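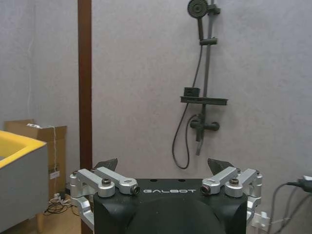 A shower set on a pale gray wall.

Where does the fog on the mirror come from?

You take a warm shower in the morning. When you step out, the mirror is gray and you cannot see your face. Who painted it? The answer is water, but water in a form that we do not see.

Air always has some water in it. This water is called water vapor. It is a gas, like the air itself, and its pieces are so small that your eyes cannot find them. When you shower, a lot of warm water goes into the air as vapor. The mirror is colder than the air. When the vapor touches the cold glass, it changes back into tiny drops. Scientists call this condensation. Each drop is too small to notice alone, but thousands of them together look like fog.
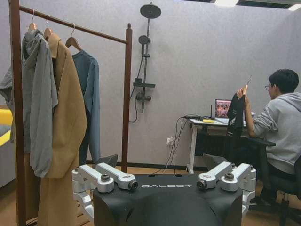
The opposite change has a name too. When liquid water becomes vapor, we call it evaporation. A puddle on the street gets smaller and smaller on a sunny day, even if no dog drinks from it. The water goes up into the air, a little at a time. Heat makes it faster, and wind also makes it faster.

Muthu Joseph, a science teacher in Trarkberg, shows this to her class every July. She puts the same amount of water in a cup and on a wide plate, and leaves both on the window sill. The plate is dry first. On a plate the water is spread out, so more of it touches the air.

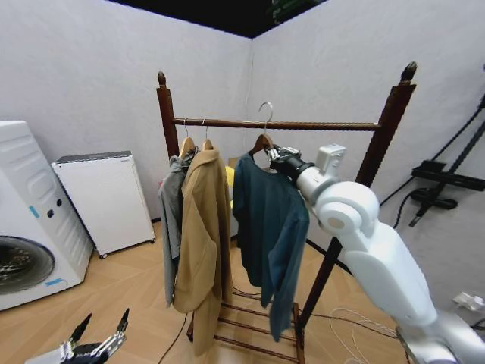 Wet clothes follow the same rule. If you leave a wet towel in a ball on the floor, the inside stays wet for a long time and begins to smell. If you open it and hang it up, air can reach both sides. Shape and thickness matter also. Think of a long coat with a wide collar, like the camel-colored one on the wooden rack: where the cloth lies double, or is bunched near the hem, a wet coat would dry slowly. A thin sock needs much less time.

Now try it yourself. You need 2 cotton socks of the same size, water and a clock.

Make both socks wet and squeeze them well. Roll one into a ball. Hang the other one by the toe. Touch them after 3 hours and write down what you feel. Touch them again before you go to bed.

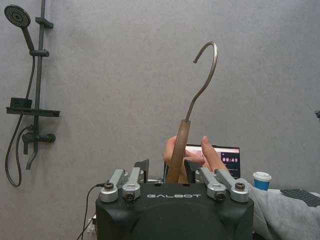
One more question that children often ask: can the air become full? Yes, almost. Air can hold only a certain amount of vapor, and warm air can hold more than cold air. On a very damp day the air has little room left, and the laundry dries slowly - even if it is warm outside. If you open a window after a shower, the damp air goes out and drier air comes in. Try it for about 5 minutes and look at the mirror again.

Words to remember
Vapor: water as a gas
Evaporation: liquid becomes gas
Condensation: gas becomes liquid

Text: Jomar Sebastian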